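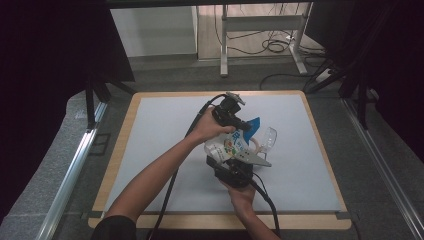
Figure 1. Working the hand-held gripper over the board, with the cups task.

Project report: trying out the Matbridge hand-held gripper kit
2022-09-02

Okay, so my project was to take one of the hand-held gripper kits you can rent and find out whether a student with no robotics background (me!) could record decent demonstrations with it. The kit is the Matbridge, and the price is $529 for the semester, which my department covered. I had it from June until the end of the summer.

What you get

The gripper itself, the cables, a mounting bracket for the top, and a login for Gindora, the software that stores your recordings and plays them back. The manual is short and kind of grumpy. I read it twice and still plugged the two cables in the wrong way around the first day. They could really use colored tape on the ends, so I put some on the plug ends of my set and I'd tell anyone else to do the same before they do anything.

Setup took me 6 hours, and I'm counting the hour I spent hunting for the Usbridge driver, because it isn't on the same download page as everything else. Once that was in, Gindora found the gripper right away and I never had to touch it again.

Doing the cups

I picked cups because I figured they'd be easy. Ha. A paper cup gives way as soon as you squeeze it, and after a few grabs it's a crumpled mess that sits differently every time. Clear plastic was annoying in another way, it's light and it likes to tip over or slide off while you're still lining up. The first week I kept over-squeezing everything and I went through a whole sleeve of paper cups.

What helped was using both hands, one around the top and the other down low by the motor housing. One-handed, my wrist got tired and the jaws wandered. The downside is you need to think about where the cables go, because they hang off both ends of the thing and they drag on the board when you turn.

I ended up with 400 recordings. Gindora threw out the ones where it lost track of the gripper, and I had to redo those, mostly on days when I was rushing. I also changed how I named my files halfway through, so sorting them was a pain and that's totally on me.

What I'd change about the kit

The weight, first of all. After a long session my forearms were toast. I'd also like longer cables and a manual with more pictures. Support answered my emails in 3 days, okay for a question about settings but pretty slow when you're stuck and can't record anything.

Would I rent it again? Yeah, for a project this size I would. I'd start with something stiffer, like wood blocks, and save the cups for the second month. My settings and the file list are in the appendix, old names and new names side by side.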